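Trollstead Makers Board > Arms, Grippers, Motion > Second arm or better rails? 600 to spend

kettlebrain
Budget got approved, 600 total, has to be spent by end of September. Right now one small arm, black grippers, wrist cam, tray handling on a stone counter. Options as I see it:
Kundico arm kit, 400, leaves 200 for mounts and cable
Keep the one arm, put all of it into frame + spare actuators
Leaning second arm. Talk me out of it

pell_mell
Spares. Always spares. We lost 17 days last year waiting on one wrist actuator from Besnard. Second arm just means two arms waiting on parts

Dorian Delaunay
Disagree with pell. Two identical arms = one is your spares bin if it comes to that. But is the Kundico the same actuators as what you've got? If not, forget it, you'll be stocking two kinds of everything.

kettlebrain
Same family, differnt gearing on the shoulder. Fingers swap over, I checked the drawings

pell_mell
different gearing = different part. so no

ohm_sweet
What's the mounting like now? 200 for mounts sounds thin to me. Extrusion is cheap, the end fittings and brackets eat you alive. Tiltamthorpe wanted 5 each for corner pieces, went through a bag of them in one evening

Dorian Delaunay
Yeah post a pic, can't budget a frame blind.

kettlebrain
ok from the wrist cam, this is the corner I'd be adding to

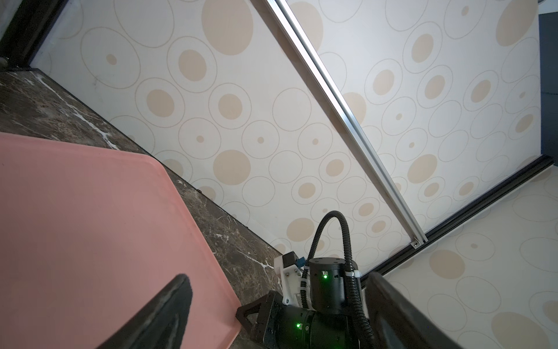

Wrist view, pink tray on the counter, silver rail and black bar behind

ohm_sweet
So silver rail onto a black bar. Price fittings for both before you order, don't assume the same ones fit. And is that bracket on the actuator printed? White one

kettlebrain
yes printed, would just run more of them. filament I have

pell_mell
Cable loop is held with a zip tie. Put real cable clips on the list, they cost nothing next to an arm

ohm_sweet
zip ties are fine, mine have been on forever

pell_mell
Until you need to reroute and nick the cable with the cutters. Ask me how I know

Dorian Delaunay
Get the quote for shipping too, Kundico left it off mine until checkout. If arm plus shipping still leaves you enough for rail and one spare actuator I'd buy. Otherwise pell wins this one.

kettlebrain
Fair. emailing them tonite, will post the numbers when I have them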